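CALL FOR PARTICIPANTS: Solheim Sleep Diary Study

Do you work nights? Rotating shifts? We want to hear from you. The Solheim group in Narnolville is looking for shift workers to keep a sleep diary this July. Paid. Done from home, mostly.

We're looking at how people rest between shifts. Naps, long sleeps, broken sleeps, the lot. Not a drug trial, no needles, no overnight stays. 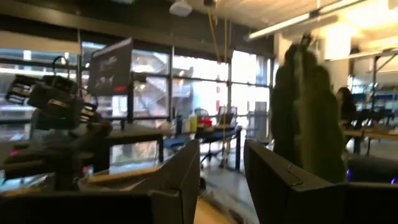
Do I have to be a bad sleeper to take part?

Good sleepers, bad sleepers and everyone in between can apply, as long as your work schedule includes nights.

What you'd do:
Fill in a short diary twice a day for 30 days. Once when you wake up, once before you go to bed, whatever time that happens to be. Takes 10 minutes, less once you get the hang of it. Paper booklet or the Plarkik app, your choice. Pick one and stick with it please, switching halfway makes a mess of the records.

Two phone calls with our staff, one at the start and one at the end. We can call at odd hours, we're used to it.

One visit to the Narnolville office to sign forms and pick up your booklet. Parking in back, use the side door. Front door sticks.

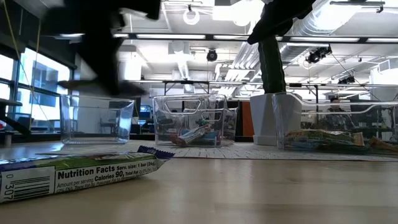

Who can join:
Age 18 or over. Working nights or rotating shifts for at least six months. Hospital, warehouse, bakery, security, driving, anything. Part time is fine. Planning to stay in the same job through the end of the study.

Who can't, sorry:
Anyone who took part in our spring round. Anyone flying across time zones during the diary month. New parents with a baby under one (next year maybe, we have a seperate study in the works).

Pay is $11 for each completed diary day, sent at the end of the month by check or direct deposit. Miss a day, you just don't get paid for that day, you're not kicked out. Miss a whole week and we will call you.

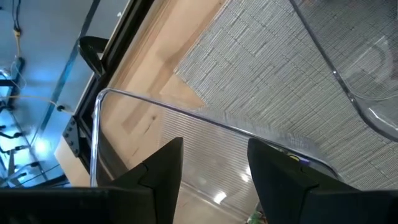

Last round we collected 1,593 diary pages and read every one. So legible handwriting is a plus. Comments in the margins welcome, some of the most useful stuff turned up there.

Your name comes off the diary before anyone reads it. We do not share anything with your employer. You can quit at any point and keep what you've earned up to then.

To apply: stop by the Flarine building, second floor, or leave a message at the front desk with your name, phone number, usual shift and the best time to reach you. Desk is open 7 a.m. to 7 p.m. Places go in the order poeple sign up. Bring a photo ID to your visit.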